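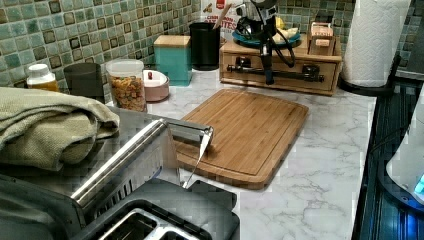 3.2 What lives on the counter and what only visits

I went into this part of the study expecting to write about cupboards. Almost all the earlier work I'd read was about cupboards, and our interview sheet had a full page on them. But the 41 people we talked to kept dragging us back to the counter, so the counter gets its own section (and the cupboards have been squeezed into 3.4, sorry to anyone who was looking forward to them).

I started by sorting things into residents and visitors. A resident is anything that would still be standing there if you walked in at a random hour. A visitor has come out for a job and is supposed to go home afterward. In the Sirnik kitchen, which I'll keep using as my running case, I coded the canisters along the tile as residents, along with the cereal in its clear jar, the toaster, and the pill bottle. Plates and anything on them were visitors. That took me ten minutes and I was very pleased with myself!

Then I got to the cutting board and everything fell apart.

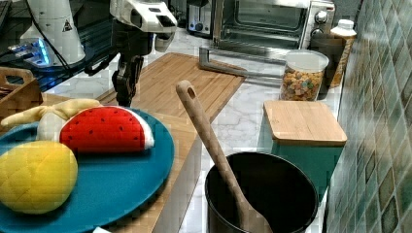
The trouble with a cutting board is that it's a thing and a place at the same time. People put it down to chop on, and from then on it works like a small piece of land. A plate gets parked half on it, something soft gets dropped next to the plate, and now you can't put the board away without first finding homes for its tenants. Our interviewees described this over and over, usually with a little sigh. Sarita Negi, who coded the second half of the transcripts, wanted to give boards a category of their own, and we went back and forth for most of August before settling on "ground". Ground is any movable object that other objects are put down on. Trays are ground. So is the top of a toaster oven, even if the oven itself hasn't moved in years.

Cloths were the other headache. A kitchen towel draped over an appliance could be drying, could be stored, could be keeping crumbs off, or could simply have been put down by somebody whose hands were full. You can't tell by looking, and I don't think we should pretend we can. In the first round I coded every draped towel as a resident, and that was too generous. In the second round we marked them "unsettled" and asked. Around 200 of our coded items ended up unsettled at some stage, and towels were the biggest group by a long way.

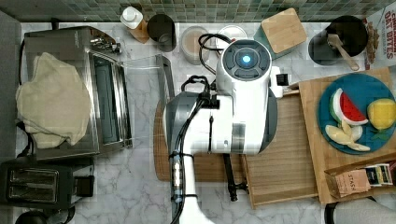

Hauke Voß objected to this when he read the draft, and his point was that asking doesn't settle anything, people just make up a home for the towel on the spot to be polite. In his own kitchen, he wrote in the margin, the towel lives wherever he last needed it, and he would have told us "on the hook" without blinking.

I think he's partly right. We kept the answers but report them separately in Table 2, so readers who share his suspicion can leave them out. The main pattern holds either way - residents gather along the back wall, visitors pile up toward the front, and the ground in the middle is where most of the arguments happen. Tall things and lidded things go to the back. The Sirnik counter is a pretty tidy case of this, and I picked it partly for how easy it is to see the row against the tile.

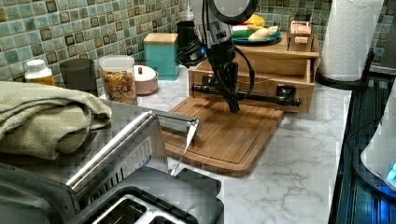
Figure 1. The Sirnik counter: canisters and cereal jar along the tile wall, cutting board on the marble in front.

One wrinkle before I move on. Stacking breaks the front-to-back rule. Once there's a drawer unit on the counter, its top becomes ground too, and a plate up there can sit well back from the edge and still be a visitor. We coded those by what the thing was doing and ignored how far back it stood. Juwita Sembiring checked five kitchens again with that rule in hand, and only the coding for plates and small boxes changed.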